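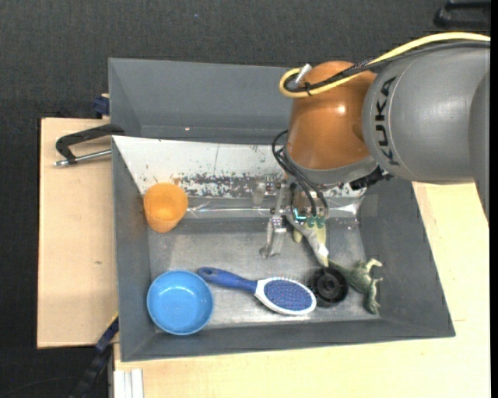

A KUKA arm over the picking bin at the Krajčí lab, with the gripper just above the black wheel.

I spent a Sunday in a robot lab and came home with eleven pages of notes, so bear with me. The Krajčí lab in Bunau opened its doors on 26 February 2023, and I signed up mostly to see the software. Hardware demos are fun, but I write planning code for a living (warehouse shuttles, nothing with fingers) and I wanted to know how other people deal with the messy bits.

The bin cell was the second stop and I never really left it. The task sounds like something you would give a toddler: a cup, a bowl, a hairbrush, a wheel and a toy dinosaur in one grey bin, take them out one at a time. Blažena Tichý, who wrote most of the grasp planner, talked us through it from her laptop with the planner's view on a big monitor, and she was happy to be interrupted. I interrupted a lot!

Their stack is called Grenanano. For every pick it samples 1000 candidate grasps on the point cloud, throws away the ones where a finger would hit a bin wall, and scores what's left with a small network. Then the arm planner takes the best 23 and tries to find a path to each. I had assumed the scoring was the slow part. No, the whole grasp stage takes 80 milliseconds, and most of the waiting is motion planning, especially for anything close to a wall, where the wrist has to tilt and the link behind it starts to matter.

What I loved most was the debug view. Every rejected grasp stays on screen as a thin line, colored by the reason it was dropped: wall, neighbor, joint limit, no path. You can click one and step through the check that killed it. I have wanted this at work for years and we still grep through logs.

Shiny surfaces came up too. Depth cameras hate them, and a glossy bowl or a strip of clear film can leave holes in the cloud or put points where there is nothing. Grenanano marks those areas as unknown and treats unknown space as solid for the arm but not for the fingertips. I asked if that was a bit risky. Blažena said the speed limit near unknown space is low and the force threshold is lower, and that they tuned both for most of last winter.

The hairbrush got a long discussion of its own. The network likes the handle, the planner likes the head (shorter reach), and the two used to argue until the cycle timed out. Now there is a single cost for both, with a term for how far the object's center is from the grip.

Their recorded test set is at 2068 picks, and each one can be replayed against a new build with no arm at all. Any change that makes an old pick fail gets flagged before it goes near the cell.

I skipped the Ostesness talk on fleet scheduling to stay for more of this, and missed lunch. The lab is planning another open day in March. Take the tram, parking is terrible, and ask to see the debug view.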